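Stutham open day, bin-to-bin demo: notes and data card
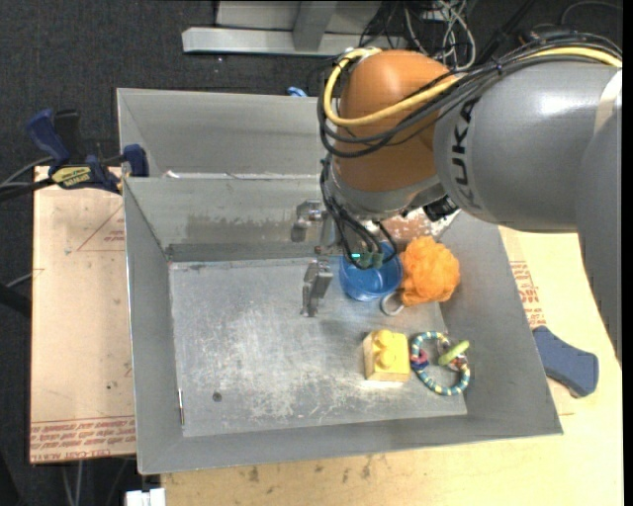
KUKA arm with the gripper open over the front bin, second bin behind.

What this is

A small set of logs and notes from the open day at the Stutham lab on March 18, 2022. I went as a visitor with Naomi Laizer from Clarkbridge. The lab let us keep the logs from the public runs, and Naomi and I wrote our own notes next to them. Svend Fogh at Stutham checked the file names and nothing else. The opinions are mine.

What was claimed

The flyer said the arm "clears any bin of household objects without prior models." I went to see how much weight the word "any" would bear.

What was shown

Two gray sheet-metal bins, one behind the other, on a table, held with bar clamps. The task is to pick from one bin, drop into the other, then go back the other way when the first is empty. Objects on the day included a translucent blue plastic cup, an orange mesh bath pouf, a yellow toy block with studs and a beaded ring toy. All of these are light and forgiving. The pouf will come up if you close two fingers on nearly any part of it, so I would not read much into a high score on that one.

The ring and the cup are better tests. Both can end up near a wall, and the bin walls slope outward, so the fingers have less room than you might guess from a top view. I asked whether wall contact counts as a failure. Leif Thoroddsen, who ran the demo, said it does not unless the arm stops. Keep that in mind when you read the result column.

Contents

runs/ - 18 run logs, one text file each
notes_visitor/ - Naomi's notes and mine, kept separate on purpose
objects.txt - object names as the lab uses them
CHANGES - short

Each run log has a start time, the target bin, one line per attempt and a result (ok, miss, drop, stop). Finger position is logged at close only. There is no force data. I asked for it and was told it is not recorded at public demos.

Known problems

- Six of the runs were restarted by hand. The restarts are marked in our notes but not in the lab's logs, where they look like fresh runs.
- The objects were put back in the bin by the staff between runs. They were placed, and placed with some space between them. A pile would be harder.
- In two runs the clock jumps backward. Use the line order.
- "ok" means the object left the bin. It does not mean it arrived in the other one. Compare with "drop" before you add anything up.
- No clear liquids bottles, no bags, nothing heavy. The "any" in the flyer was not tested.

What I would use it for

Checking a log parser, or teaching someone how to read demo results with care. I would not quote a success rate from it. Hafþór Bergmann has asked me twice for a single number for the Omoregie report and I have said no twice.

To be fair to the lab, they answered every question and let us stand there past closing. Leif says a run with visitors picking the objects is planned for October. If it happens I will add it as a separate folder.

Corrections

Send them to Naomi or me through the Clarkbridge list. Give the run file and line number.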